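Brollelby

Brollelby is a market town on the river Ki, with a population of 2,977. It lies 340 meters above the sea, and most of its houses stand on the north bank, where the ground is more dry.

The town grew from a ferry station. The first bridge was made of timber and was lost in a flood in March; the stone bridge which replaced it has 3 arches and is still used by cars. The weekly market is held on Sunday in the old grain yard — cheese and wool are the main goods. 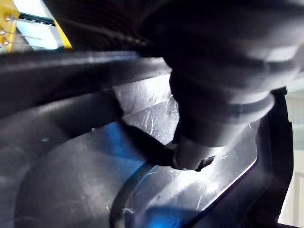
The railway from Stadesier reached the town later, but the passenger service was closed. The local dialect, Lurkari, is spoken by 691 persons, mostly in the upper farms.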